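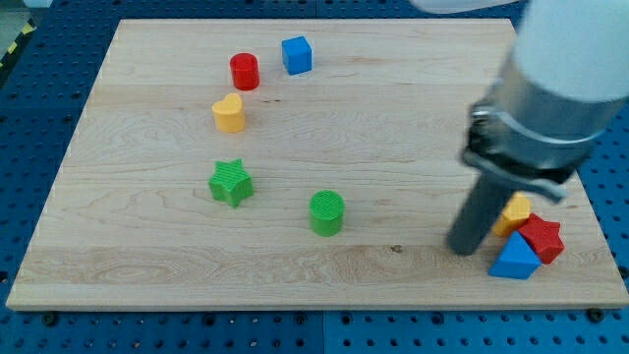
Chapter 4

Working Rules for the Shared Robot Cell

A robot cell is governed by two sets of rules. The first is set by law and by published safety standards, and it deals mainly with injury: guarding, stopping, speed, force and the duties of the employer. The second is set by the people who run the cell, and it deals with how the work is laid out, recorded and handed over. Students often give all their attention to the first set and treat the second as housekeeping. In practice the two depend on each other. A work surface that can shift is a fault in the layout, and it is also a hazard once an arm is moving above it. For this reason the board on a practice table should be fastened down, as with the dark bolt heads at its front edge here, and the limit of the table should be marked in a way that can be read at a glance, such as yellow-and-black diagonal tape. Small coloured blocks are a sensible load for early exercises. They are easy to tell apart by shape and colour, and the same rules of spacing and approach apply to them as to heavier goods.

This chapter deals with the second set of rules. It assumes that the reader has completed Chapter 3 and can identify the stopping devices on the cell in use. Nothing in this chapter replaces the instructions supplied with the equipment or the law of the province or territory in which the cell is operated.

By the end of the chapter, the student should be able to:

Prepare a work surface and confirm that it is fixed.
Define a working zone and record its limits.
Place parts so that the gripper can approach each one without touching its neighbour.
Complete a start-up check and a handover note.
Recognize when a task must be stopped and reported.

4.1 Why local rules are written down

Many cells begin with one operator, who carries the rules in memory. The trouble starts when a second operator is added. At the Hinds training centre, a review of 49 stoppages on a single sorting cell found that 24 followed a change of operator. The equipment had not failed in any of those 24 cases. A part had been left outside the marked zone, a program had been loaded without its matching layout, or a board had been turned end for end and bolted down again.

The centre responded with a one-page cell sheet, kept at the table and signed at each change of shift. The sheet was adopted at the Aritwood campus the following July and is the model used in this book. A blank copy appears at the end of the chapter.

4.2 Terms used in this chapter

Working zone. The area in which parts may be placed and the tool may descend. It is always smaller than the reach of the arm.

Fixture. Any board, plate or clamp that holds its position while the arm is in motion. A surface that rests on the table by its own weight is not a fixture.

Clearance. The open space between one part and the next, measured at the height at which the gripper closes. Parts that touch have no clearance and are treated as a cluster.

Cluster. Two or more parts that cannot be approached separately. A cluster calls for its own procedure, set out in Section 4.5, and must not be handled with a program written for spaced parts.

Cell sheet. The signed record of layout, program name, zone limits and known faults.

4.3 Before you begin

The exercises were prepared for the Imero teaching cell, but may be carried out on any small arm with a bolted work surface. Where the Viritz layout software is used, the default zone is a square measuring 955 millimetres on each side. This value must be checked against the table itself before the first run -- a default is a starting point, and the operator who signs the cell sheet is responsible for the figure entered on it.

Students should work in pairs. One operates the arm while the other keeps the cell sheet and remains within reach of the stop button. Roles are exchanged after each exercise, and the sheet is signed again at the exchange.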